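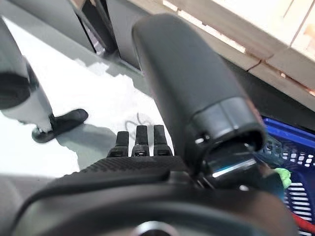

Robot hand and second gripper at the white table, blue basket to the right.

Flastgate site, staff and automation meeting, January

Present: Mairéad Madigan (chair), Sizwe Du Plessis, Kieran Lenihan, Ailbhe Duggan (minutes)
Apologies: Finbarr Ní Mhurchú

1. Last minutes agreed. Matter arising: stools for the sorting bench still not ordered. KL to chase.

2. Sorting cell. SDP reported 156 baskets put through last week, 43 of which needed a person to step in. Most stops were for small items at the bottom of the basket.

3. Jobs. KL asked whether the 2 evening posts would go. MM said no posts are being cut before summer and she will put that in writing. Staff moving from sorting to minding the cell stay on the same grade for now. KL does not accept this and wants it regraded. Left open.

4. Training. 3 people signed off so far. AD said the late shift has had none. SDP to run a session at 4 pm.

5. AOB. Radio volume. No decision.

Actions: MM letter on posts. SDP late shift training. KL stools.

Shares: 2
Comments: 3

Related items
Urer rota changes
Flanagan building: parking
Vulterow canteen hours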